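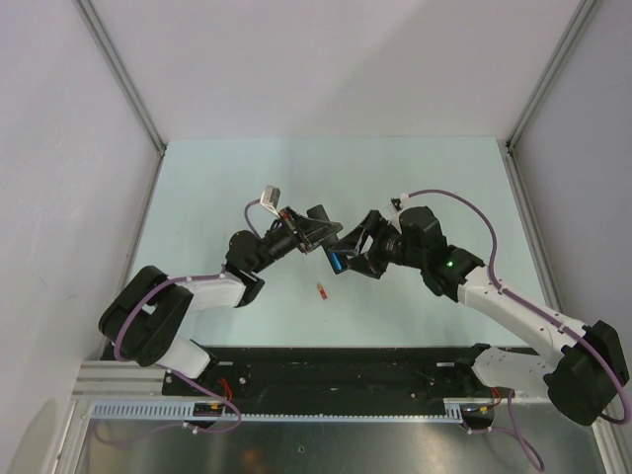

2026-01-19 作業ノート
双腕セル増設 機器選定と予算の下書き

来期の設備枠は3,000千円で仮置きとの連絡あり。税込、送料込み、据付の外注費も込み。計算機は別枠。この枠で双腕セルをもう一つ組めるかどうかを検討する。以下、現行セルを見ながら拾った項目と、各社見積の読み方のメモ。金額の明細は共有の見積表に入れるので、ここには判断の根拠だけ書く。

前提
現行セルと同じ構成を基本とする。取付プレートに左右のアームを立て、グリッパを作業面中央で突き合わせられる配置。新セルで配置を変えると、手順書、校正データ、干渉チェックの設定を全部作り直すことになる。機器代が下がっても工数で消える。よって寸法は原則踏襲、直すのは配線と壁まわりに限定する。
用途は小物の受け渡しと両手での位置合わせ。重い物は扱わない。可搬重量の大きい機種は最初から候補に入れない。

アーム本体
候補はFistleyの完成品と、Zokarのアクチュエータを買って自前で組む案。
Fistleyは組立済み、出荷時検査付き。リンク単体の部品売りがなく、関節が壊れるとアームごと返送になる。修理期間中の代替機は有償。見積書の「標準付属品」にグリッパが含まれるのか読み取れない。型番の末尾で区別しているらしいが、カタログと見積で末尾の表記が違う。問い合わせ済み、回答待ち。
Zokar案はアクチュエータ、リンク材、ねじ類、配線を別々に手配する。部品代だけ見れば安い。ただし組立、関節の原点出し、通信IDの設定、試運転まで自分たちで持つ。前回の組立では原点出しのやり直しに時間を取られた。原因は出力軸のホーンを位相ずれのまま締めたこと。組立治具を先に作っておけば防げるので、治具代も見積に入れる。
比較表では、機器代だけの列と、作業時間を内部単価で足した列を分けること。前回の申請では両者が混ざっていて、査定で説明に手間取った。

今のところZokar案を主案とする。理由は予備品の共通化。現行セルと同じアクチュエータが使えれば、予備を両セルで共用できる。Fistleyにすると予備の系統が二つになり、棚も手順書も分かれる。
反対材料も書いておく。Zokarの価格表は改定予定の注記付きで、値上げ幅は「最大20%」とある。対象品目は未記載。見積の有効期限内に発注できない場合は、この幅を上限として見込むしかない。予算表には現行価格の列と改定後の列を並べる。改定後の列で枠を超えるなら、申請時にその旨を明記する。

グリッパ
現行はフレームが開いた黒いタイプ。軽いのはよいが、左右を近づけたときに先に当たるのは指先とは限らず、横に張り出した部品の側になる姿勢がある。受け渡し姿勢で隙間がどれだけ残るかは、CADの外形だけで判断しないこと。コネクタと後付け部品がCADに入っていない。
新セル用には次を決めてから手配する。
・爪の材質と長さ。現行の形状をまず踏襲し、替え爪を別に用意
・張り出し部品を左右とも外側に逃がせるか。取付穴の追加で済むなら社内加工
・コネクタの向き。上向きに立っていると、相手側のアームが上から来る姿勢で余裕が減る
・爪の固定ねじを共通サイズにする。現状は工具の持ち替えが多い
爪は消耗品扱いにできるか経理に確認中。できれば設備枠から外せる。できない場合は本体と同じ行に入れる。
張り出しの件は見積依頼の仕様書にも書く。「同等品可」とだけ書くと、外形の違うものが来ても断れない。外形図の添付と、最も張り出す箇所の寸法記入を必須にする。

配線
今回いちばん直したいところ。現行の紫のケーブルは手首側から肩に向けて大きく弧を描かせ、関節ハウジングのまわりを回してから下へ落としている。可動域を殺さないための余長だが、余長の置き場が決まっていないので、姿勢によって弧の張り出し方が変わる。腕どうしの干渉チェックには、この弧の体積が入っていない。
見積はDrostexの可動用ケーブルで取った。切り売りと端末加工済みの二通り。
切り売りは長さの自由が利くが、圧着の品質がこちらの責任になる。圧着工具は手持ちのものが使える規格か未確認。端末加工済みは長さの刻みが粗く、短い方では肩で張り、長い方では余る。余りを束ねる場所が必要になる。
可動部は端末加工済み、固定部は切り売りで組む方向。可動部の断線は切り分けに時間がかかるため、ここは加工品に金を払う。中継点は肩の根元に置く。断線時に全長を引き直さずに済む。
検討したがやめた案:
・スパイラルチューブで全長を巻く。曲げが硬くなり、手首側の負荷が増える
・リンクに溝を切って埋める。リンクの設計変更になり、前提から外れる
・色を左右で変える。識別には有効。ただし最低注文量が増える。代わりに両端へ番号ラベルを巻く
ケーブルクランプはリンクの既設穴に留める形で設計する。穴を増やすと現行セルと部品が共通でなくなる。

プレート手前の櫛歯状の配線ダクトは現行と同じ品で足りる。水色の在庫色が廃番になっていないか要確認。色は何でもよいが、幅と歯の間隔は合わせる。ダクトに入りきらず床の金属板の上を這わせている分は、新セルでは下段に受けを設けて載せる。受けは曲げ板で十分。現行セルにも後付けできる寸法にしておく。
電源線と信号線の分離も見直す。現行は根元付近で近接している。通信エラーとの関係は確認できていないので、予算申請の理由には使わない。配線整理の一環として書く。

筐体と作業面
筐体はMoschosのアルミフレームキットを候補にする。切断、端面処理、ブラケット込み。壁パネルは別売り。
現行の壁は白系、作業面は淡い水色で艶なし。この組合せは変えない。既存の画像データと背景条件を揃えるのが目的で、見た目の好みの話ではない。Moschosの標準色には白が複数あり、名称だけでは区別がつかない。色見本を取り寄せる。作業面の板は、現行の端材が残っていれば同じ仕入先で照合する。
壁の汚れについて。今の左壁にはうっすら擦れたような跡がある。拭き取り可能な表面処理の有無を仕様に入れる。艶のあるパネルは反射が出るので不可。艶なしで拭けるもの、という条件で問い合わせる。
右側は肩のハウジングと壁の間が狭い。現行寸法を踏襲すると新セルでも同じになる。筐体の幅だけ広げる案があるが、作業面の幅まで変えると前提が崩れる。作業面はそのまま、壁だけ外に出し、隙間は見切り材で塞ぐ。見切り材はMoschosのキットに含まれない。別行で計上。
隙間を塞がない案もある。小物が落ちて回収に手間がかかるので不採用。

取付プレートは社内図面あり。外注加工で見積を取る。黒アルマイト、穴位置は現行と同一。現行品は表面に擦り傷が付いているが、機能には影響しないので作り直しは計上しない。プレートの平面度を図面に追記すること。前回は指示がなく、受入検査の基準がなかった。

照明は今回の枠に入れない。現行の灯具をもう一組買えばよいが、設置場所の天井条件が未定で、型番を決められない。場所が決まってから備品費で手配する。

電源と安全
アクチュエータ用の直流電源はセルごとに独立させる。共用にすると片方の停止で両方落ちる。容量は全軸の拘束電流の合計ではなく、実測ピークに余裕を見た値で選定する。実測は現行セルで取り直す。以前の記録は爪を替える前のもので、そのまま使えない。
非常停止は押しボタンで動力遮断。通信は生かす。関節の保持が切れるとアームが落ちるため、遮断後の落下先に物を置かない運用が要る。新セルでは休止姿勢の受けを筐体側に付ける。受けは樹脂で内製、材料費のみ計上。
コンセント系統は設備担当に確認依頼。今の系統に足せるかどうかで工事費の有無が変わる。工事が必要なら枠外申請になり、別の様式になる。

予備品
予備アクチュエータは肩用と手首用を分けて持つ。型が違うので相互に流用できない。計上数は各2個。根拠は現行セルの交換実績と納期。
Zokarの標準納期は90日。在庫品はもっと早いが、保証された納期ではないので計画には使わない。予備なしで故障するとこの期間セルが止まる。予備品の行を削られそうになったら、この数字で説明する。
肩用は単価が高い。査定で片方だけ残せと言われた場合は肩用を残す。手首用は、性能は落ちるが旧型で代用できる。旧型のファームウェアが現行の通信設定で動くことは、事前に確認しておく必要あり。まだやっていない。
ねじ、ホーン、ケーブル端末は消耗品で別申請。

日程
立上げ目標は9月。納期から逆算すると、アクチュエータの発注が最も早い。次が取付プレートの外注加工。フレームは短納期なので後でよい。先に届いても置き場所がない。
期をまたぐ発注の扱いは経理に確認する。分納の場合、検収が部品ごとになるのか一式なのかで書類が変わる。一式検収だと最後の部品が届くまで支払が立たず、Zokar側が受けない可能性がある。見積依頼時に分納・分割検収の可否を聞いておく。
立上げ中は現行セルを止めない。校正治具は一組しかないので、校正の日だけは使用を調整する。治具の追加製作も考えたが、使用頻度に見合わない。

削減順
枠を超えた場合に落とす順番を先に決めておく。後で議論すると毎回変わる。
・見切り材を既製品から内製に変更
・下段の配線受けを簡易なものに変更
・替え爪を初期セットから外す
・固定部の切り売りケーブルを手持ち在庫で代用
・手首用の予備アクチュエータ
ここまで落としても収まらなければ、セルの増設自体を見送り、現行セルの配線更新と予備品だけで申請し直す。片腕だけ先に買う案は採らない。片腕では用途の大半ができず、残りの腕の予算が翌期に付く保証もない。
可動部の端末加工済みケーブルは削減対象に入れない。

現行セルで確認すること
・受け渡し姿勢での左右グリッパの最小隙間。コネクタ、後付け部品込みで実測
・同姿勢での紫ケーブルの張り出し。左右それぞれ、壁側と上方向
・右肩ハウジングと壁の隙間
・アクチュエータ電流のピーク。全軸同時加速の条件
・根元のケーブル中継点が取れる空き。プレート上の既設穴で足りるか
・ダクトの幅、歯の間隔
実測値は見積表の「現行寸法」シートへ。図面値と差がある場合は両方残す。

問い合わせ状況
Fistley:グリッパの付属有無、代替機の費用。回答待ち。
Zokar:値上げの対象品目、分納の可否、旧型ファームウェアの互換。前の二つは送信済み、互換の件は文面作成中。
Moschos:色見本の請求、艶なしパネルの清掃性。未送信。
Drostex:端末加工済みの長さの刻みの間を特注できるか。口頭では可能との回答。費用と最低数量を書面でもらう。

追記
経理から返答。爪は単体で購入するなら消耗品扱い可。本体と同じ注文書に載せると設備扱いになる。注文書を分けること。見積依頼も最初から別にする。
電流の実測は、ロガーの空きを確認してから日を決める。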